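Ticket 516: arm drifts after controller swap, tapered gripper vs. block gripper
Opened by: Oi-ling Lam
Bench: Illdale
Status: open

Hi all, logging this here so I don't lose track of it (again). I'm still trying to decide which controller we keep for the small printed arm, the old Gilbert board or the new Vurnovex one, and the comparison has hit a snag. With the Gilbert firmware the arm goes to a grid point and comes back to it pretty well. With Vurnovex it goes out fine, but on the way back it lands low, and the error gets worse the longer I let it run. Same arm, same servos, same power supply!

What I'm running is really simple. Home, go to a grid point, hold for 2 seconds, home again, repeat. I mark where the tip ends up in pencil and then measure with a steel ruler, so don't expect lab-grade numbers from me. The green die is the pick target for the second half of the test, and I haven't gotten to that on Vurnovex yet because there's no point grabbing at something when the arm can't find the same spot twice.
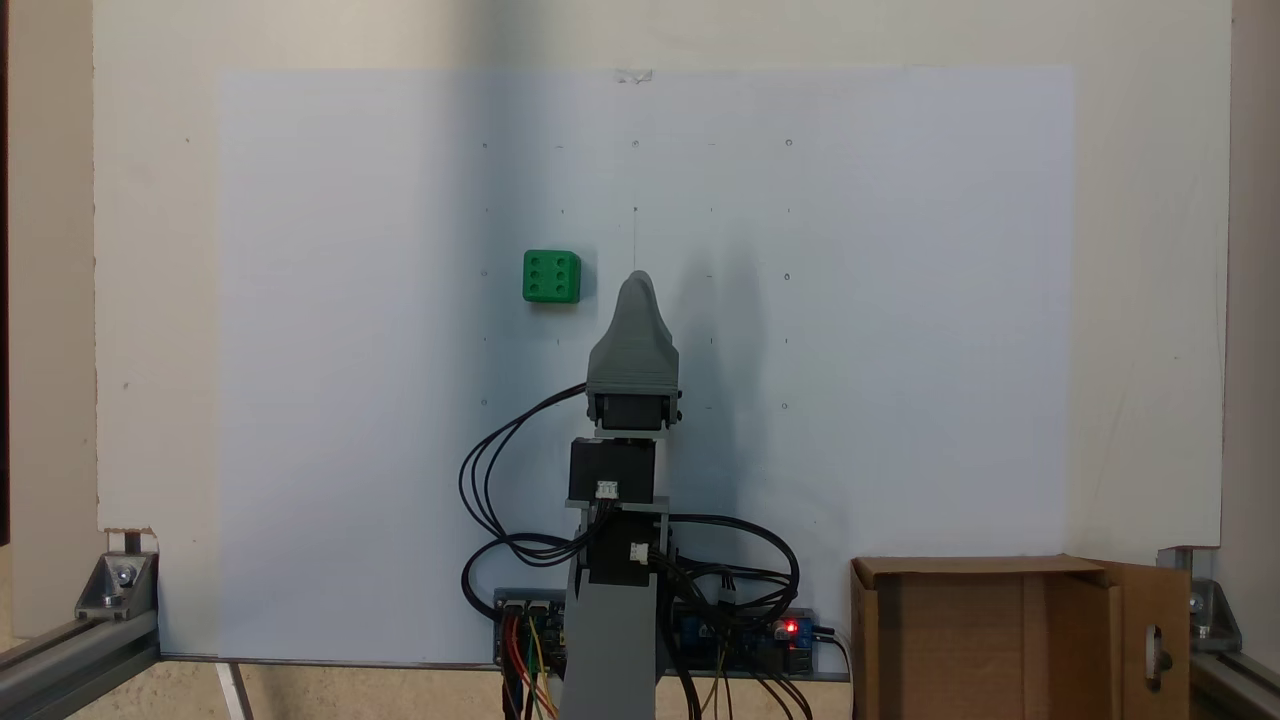 Does the drift go away if you slow the arm down?

Slowing it to half speed makes the drift smaller but doesn't get rid of it. The tip still comes back 2 mm low at the top row, and at full speed it's 3 mm.

Things I've tried so far, in the order I tried them:

Re-seated every servo connector. No change, though one of them did feel a little loose, so I guess that was worth doing anyway.

Swapped the supply leads end for end in case one had a bad crimp. No change.

Re-flashed Vurnovex and loaded the default servo limits. This made it worse for a while, and then I noticed the defaults use a different pulse range from the one our servos like. Put our own numbers back and we were right where we started. My fault, skip this one if you're following along.

Took the tapered gripper off and ran the arm bare. Drift got a lot smaller! So weight at the tip matters, which makes sense, but the Gilbert board carries the same gripper without complaining. My hunch is that Vurnovex cuts holding current when it thinks a joint is idle, and the shoulder sags a hair each time. Over a long run those hairs add up.

Also checked the homing routine. Both controllers fold the arm up over the base, but Vurnovex parks the elbow a bit further back than Gilbert does. I can't tell if that's part of the problem or just a different idea of where zero is. If anybody has a written home pose from when Vonberg sent us the kit, please attach it, I've looked in all the folders I know about.
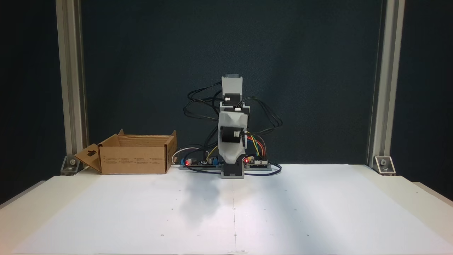

Jolanta Czerwiński: I saw the same sag on the other arm in May. There's an idle timeout in the Vurnovex settings, under joint options, and it ships turned on. Set it to zero for the shoulder and elbow and run your top row again before you touch anything else. And please leave the home pose alone for now, otherwise we won't know which change fixed it. I'll look for the Vonberg sheet, I think I have it on paper.

Back to me (Oi-ling). Found the timeout, thank you! It was hiding one menu deeper than I'd looked. Turned it off for the shoulder and elbow, left the wrist alone, kept our pulse range and didn't touch homing – it was tempting, but I behaved.

Top row at half speed now comes back right on the mark as far as my ruler can tell. Full speed is much better too, with a bit of wobble when it arrives, and I think the wobble is the servos and has nothing to do with the controller. The Gilbert board has it as well if you look closely.

One thing I don't love is that the shoulder servo runs warmer with the timeout off. I could still keep a finger on it after a long run, but I'd like somebody to put a real thermometer on it before we call this fixed.

Still to do on this ticket: the pick test with the die on both controllers, then the block gripper on both, same speeds. I'm keeping the ticket open until the block gripper numbers are in. Jolanta, if the Vonberg sheet turns up, just scan it and drop it in here.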